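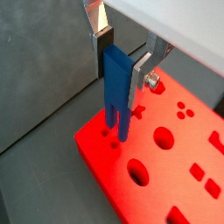 Participants wanted: shape-sorting board study

Gradby is recruiting adults to carry out timed insertion tasks with a red board and matching plastic pieces. Sessions take place at the Privent building and last 2 hours, including a break. Each participant completes 187 trials. 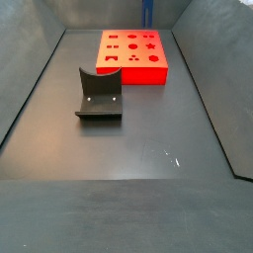

Board in the grey open-topped enclosure. Nine cutouts, three rows of three.

Pieces are presented one at a time. The two-pronged blue piece is used in the first block and must be lined up with its openings before it is lowered.

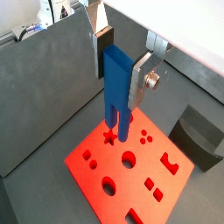 Board angle is changed between blocks. Applicants need normal or corrected eyesight and no current hand or wrist injury. Previous experience is not required. Travel within the town is refunded on production of a ticket.

Apply through the Jeon participant page by the end of March, quoting Nullari 500.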